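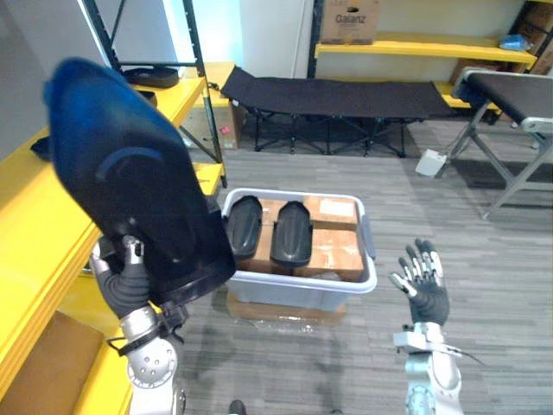 The aim of our project was to collect a set of examples from which a learning system can copy how a person puts things away. My partner Akua Dramani and I chose packing and unpacking of a storage bin, because the movements are simple for a human and still difficult for a machine. Each example is one complete attempt, guided by a human operator, together with the pictures from the head and wrist cameras and the positions of all joints. For the bin task we used dark pieces in the form of a shoe sole, which stand side by side against the cardboard boxes in a translucent bin on the floor. The pieces are large compared with the hand, so the grip must be chosen before the lift begins. When the left hand holds one of them high, it covers a good part of the view from the head camera, and this became an important point in our later work.

Preparation

We worked in the Quartey room during June. Before the first recording we wrote a short protocol with the start position of the hands, the place of the bin and the sentence which describes the task. We kept the sentence the same for all attempts of one task. The operator was allowed to practise 5 times with each object, and these attempts were not saved.

The recording program is called Mendex. It starts and stops with a foot pedal, so that the operator does not need to let go of the controls. At first we forgot the pedal quite often at the end of an attempt, and the files then had a long part without movement. I wrote a small script which finds such parts and marks them, but the decision to cut was always made by a person.

Collected examples

In total we saved 434 examples. Of these, 70 were put apart as a test set before any training was done. We divided them by session and not by single attempt, as our supervisor Nana Acheampong advised. Attempts from the same session are very similar to each other, and a mixed division would give a result that looks better than it is.

After each session we looked through the recordings and gave every attempt one of three labels: good, usable or rejected. An attempt was usable when the goal was reached but the operator corrected the grip on the way. We discussed whether such corrections should stay. Finally we kept them, as the system must also learn how to come back from a small mistake. Akua and I labelled the first session separately and compared our answers. We disagreed mostly about slow attempts, so we added a time limit to the protocol.

The wrist camera

The head view alone is not sufficient for the last centimetres before contact. We therefore checked the wrist recordings separately, with attention to whether the contact point can be seen. With soft material this is quite clear: the yellow surface is slightly pressed and creased around the metal fingertip. On the other hand, the gripper itself takes up most of the picture, and only a small part remains for the object. We did not crop these pictures, so that the position of the finger stays known to the system.
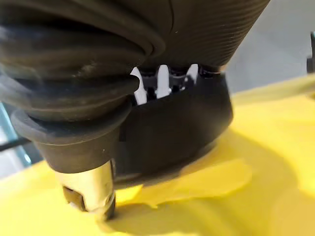 Problems and next steps

The largest problem was the variation between operators. I prefer to lift first and turn afterwards, while Akua does both together, and the first trained model seemed to hesitate between the two ways. For the next round we will agree on one order of movements and write it in the protocol. We also want to move the bin a little between attempts, as we left it in the same place too often. The labels and the script are stored in the Amley folder of the course, and the rejected attempts are kept there also, with a note of the reason for each.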